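**Teleoperated demonstrations for utensil handling: project report**
Gayan Nanayakkara, 19/07/2022

## 3. Recording the demonstrations

All demonstrations were recorded in the Gomari simulator. The operator moved a handheld controller and the simulated arm followed its position and rotation. The trigger set the gripper opening. Each recording stored the joint angles, the gripper command and the wrist camera view, sampled at 30 Hz.

The task was to pick up a named utensil by its handle and lift it clear of the worktop. Four operators took part. Each was given 12 practice attempts, which were discarded. After failed attempts were removed, the set held 1,410 demonstrations.

Most failures in the first batch came from approaching the handle at an angle, so that one finger met it before the other and pushed it away. Operators were then told to line up the wrist with the handle before descending, and to close only when both fingers were level. 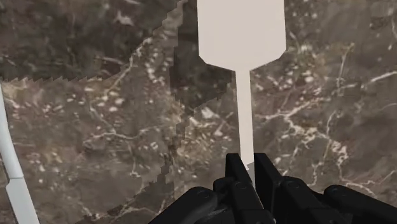
Why was the arm not taught by hand guiding?

Hand guiding needs a physical arm that can be pushed through the motion, and the work was planned in simulation from the start. The operator's hands also tend to enter the camera view, and those images would not match what the policy receives when it runs alone.

Worktop texture and light direction were changed between recordings. Shadow edges in the rendered views are coarse. Shadow resolution was left at the default because raising it slowed the display and made the controller harder to use.

### 3.1 Filtering

Pauses at the start and end of each recording were trimmed. Pauses in the middle were kept, though they may have taught the policy to hesitate above the handle. The Pacheco script used for trimming compares joint speed with a fixed threshold and took almost 4 hours on the full set.

### 3.2 Open points

- Controller drift was corrected by hand and not logged.
- Left-handed operation was not tested.
- The Vollska gripper model has no compliance at the fingertips, so contact forces should not be compared with those of a real gripper.

Training on the filtered set is covered in section 4.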